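The Quiet War Over the Office Thermostat

By Lok-yiu Mok

27/10/2024

There is a plastic box on the third-floor wall at Stirer, a mid-sized company that sells accounting software to dentists. It has two arrows and a small gray screen. In July the screen said 68, and half the floor was wearing fleece.

I spent a good part of this year asking people how warm they like to be at work, and I can report that no other question gets you an answer so fast. Ask about pay and they look at the door. Ask about the temperature and they put down their sandwich. One woman in billing took me to her desk to show me her blanket, then her other blanket, then a pair of felt slippers she keeps in the drawer meant for hanging files. A man four desks over, in short sleeves, told me the place was a greenhouse. They share an air vent and, as far as I could tell, a printer, and that's about all they agree on.

Stirer's building was put up by a developer called Karker, which built several like it along the same stretch of highway. The idea was one big open floor with glass on three sides. Glass lets in the sun, which moves, while the thermostat stays where the electrician left it, in this case beside the kitchenette. When someone runs the toaster, the box believes summer has arrived and sends cold air to the far corner, where the legal team sits in scarves.

The building manager was very patient with me. He gets complaints by email, and last year he got 402 of them, of which 235 said too cold and 114 said too hot. The rest, he said, were about the smell. He prints none of them out but he does sort them, and he has noticed that the same person will sometimes turn up in both piles before lunch.

His predecessor's solution was the locked cover. You have seen one of these, a clear plastic cage with a keyhole, like something built to protect a very small painting. It came off in its first week with the help of a butter knife. A second cover was ordered. The second one is still there, and so are the scratches where people have been poking a straightened paper clip through the air slots to reach the arrows. I was given a demonstration. It takes four seconds. 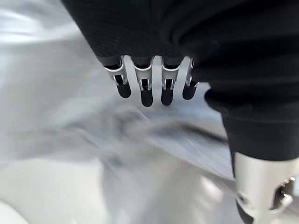 Collet thinks the whole approach is wrong. Give people a fan and a lamp and a sweater allowance, the argument goes, and leave the air alone, and you'll never hear about it again. I put this to the billing department, who wanted to know how much the sweater allowance would be.

Others in the trade lean the opposite way and want to give everyone a vote. Stirer tried that as well. For one spring the staff had an app on their phones called Wustetti, with a snowflake on one side and a flame on the other. You tapped how you felt and the system added up the taps and adjusted. It was democratic for nine days. Then the sales team, who run hot and have a group chat, worked out that you could tap more than once. The flame people answered in kind. By the end the system was getting 850 votes a day from a floor that seats far fewer than that, and it dealt with the matter by holding at 70 and ignoring everybody.

I'd like to say the app's failure taught the company something, but what it mostly taught them was to buy space heaters. Space heaters are banned under the lease. They sit beneath the desks behind gym bags, and on a cold morning you can tell how many are running by how often the lights go out on the east side. The man who resets the breaker has stopped asking. The heaters warm the ankles of their owners and also the air, which rises, drifts toward the kitchenette and persuades the box on the wall that more cooling is needed.

What people want, I came to think, is to be able to press a button. A good many of the buttons in American offices aren't wired to much of anything. The manager would neither confirm nor deny this about his own. He did tell me that when the conference room got a little dial of its own, complaints from that room stopped at once, and that he was in no hurry to have anyone look behind the wall plate. I tried the dial myself. I turned it up two notches, sat through a long meeting about dental billing codes, and felt noticeably warmer by the end of it.

I work from home most days. My apartment has one radiator, which is either off or furious, and the knob came away in my hand the winter I moved in. I keep it in a bowl by the door with the spare keys. On bad nights I open a window, and the neighbor upstairs, who is always cold, bangs on the pipe.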